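Patine: wrist camera clips of a robot doing table chores

README, last updated 2019-12-11

Hi! Thanks for downloading Patine. I put this collection together because I kept having the same argument with friends, which goes "so can the robots do my dishes yet or what?" and I wanted something better than my own grumbling to point to. So this is a pile of short recordings of one arm trying very ordinary table chores, with the good tries and the bad tries all left in. If you only want the short answer: sort of, slowly, and please put the nice glasses away first.

What's in here

There are 3,000 clips in all, cut from 76 sessions. Each clip is one try at one chore, and there are 12 chores on the list. They are the dull ones (on purpose!): wipe the table, pick up a spoon, put the spoon in the cup, stack two bowls, fold a napkin once, push crumbs to an edge, close a box lid, open the same lid, move a sponge, line up pens, set a cup upright, and put a cup on a saucer. I wanted to add "fold a T-shirt" and spent most of June on it. That didn't go well enough to share, so it lives on a hard drive at home and I'm not ready to talk about it.

Of the clips, 600 are held back as a test set. They're in the folder called heldout. Please don't train on them, even a little, even just to see.

How it was recorded

Somebody (me, nearly always) drove the arm by hand from a second controller, and the arm copied the motion. The camera rides at the wrist, looking out past the fingers, so you get the view you'd have if your eyes were in your palm. It takes a while to get used to. The control program is called Vadurus. It's my own code and it's ugly, but it starts up when asked and it saves everything, and that was all I needed.

Clips live in folders named after the chore, and next to each clip is a little text file with the chore name, the session, and one word for the result: done, partly, or failed. I picked that word myself after watching each clip back. "Partly" covers a lot of ground. A napkin folded with one corner sticking out is partly. A spoon that lands across the top of the cup is also partly, though I went back and forth on that one for days and you may want to relabel it.

So can it do chores?

Some of them, kind of! Moving the sponge is close to boring now, and the box lid closes nicely if you start with the box square to the arm. Stacking bowls is fine until the first bowl is a bit off, and then the second one goes on crooked and you sit there holding your breath. Pens are bad. Napkins are worse, and I've stopped laughing about it. A napkin is never in the same shape twice, and a person deals with that without even looking down.

The one that surprised me was wiping. I had it down as the easy chore, something I'd record in an afternoon and forget about. A wipe is just back and forth, right? But a person wiping a counter is checking the whole time. You look, you lean on the sticky bit, you feel it let go. My arm pushes with the same force all over and has no clue if anything came up.

Wiping also made me think harder about the word "clean" than I ever have in my own kitchen. My rule at first was that a clip counted as done if the table looked white at the end, and that rule fell apart as soon as I tried to apply it. 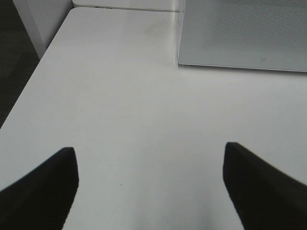
Deciding when to stop is the hard bit of wiping, for the arm and for me doing the labels. Anyone glancing over from the couch would call this table clear. Then you look between the two black fingers and there's a tiny dark speck, and farther back, just below the white ledge, a faint grayish smudge. Is that dirt? A mark in the surface? A bit of shadow? I can't tell from the picture, so I don't see how a program trained on pictures like it is going to tell either. I'd walk over and rub it with my thumb, and the arm has no thumb to speak of. For the labels I settled on calling a table done if nothing on it is bigger than a grain of rice, and smudges don't count. You're welcome to be stricter than I am.

Known problems

The light changes between sessions. I didn't fix the colors afterward.

Session order is not chore order. If you sort by name you'll get a jumble, so use the list in sessions.txt.

Clips from the lid chores sometimes start a moment late. Trim or pad as you like.

I'm right-handed and I drive like it. Most reaches curve the same way, and a model will pick that up.

Related bits

Diltska is the small viewer I wrote for flipping through clips, and it's in the tools folder. Press space for the next clip and r to relabel. Prendergast is the older, smaller collection I made before this one. It uses other chores and a different file layout, so don't mix the two without converting first (there's a script, convert_old, and it works on my machine).

Using it

Use it for whatever you like, paid or unpaid, and a mention of Patine would be nice. If you find a wrong label, open an issue with the clip name and what you think it should be. And if you get an arm to fold that napkin properly, all four corners, please send me the clip!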